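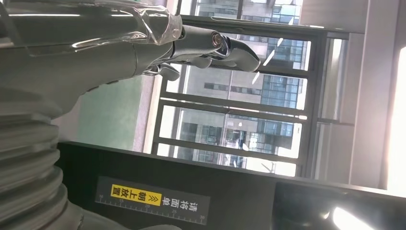
Mar 20, 2018
By Esperanza Abernathy
2 min read

Silcombe Reading Partners: progress report to the Pearce Fund

Work since our last report has gone mostly to plan. The evening classes at Silcombe Library are full, and the second site at Drurnanden opened two weeks behind schedule while we waited on the lease.

Enrollment stands at 337 adults across both sites. Of these, 30 have moved up to the intermediate group. Attendance dropped during the bad weather and has since come back at Silcombe. Drurnanden is still low on the late session, and we plan to start it half an hour earlier.

We hired one part-time tutor and are still looking for a second. Two candidates turned us down over the hours.

The Plosemora workbooks arrived in full, 600 copies. The spelling units are too hard for beginners, so tutors are using our own sheets for the first 9 lessons. Printing these has put us slightly over on supplies. We would like to cover the difference from the travel line, which is underspent, and ask for your approval to do so.

Spring reading tests will be given in May. Results and a full budget statement will follow in the next report.

Contact the office | Copyright 2018 Silcombe Reading Partners | Back to top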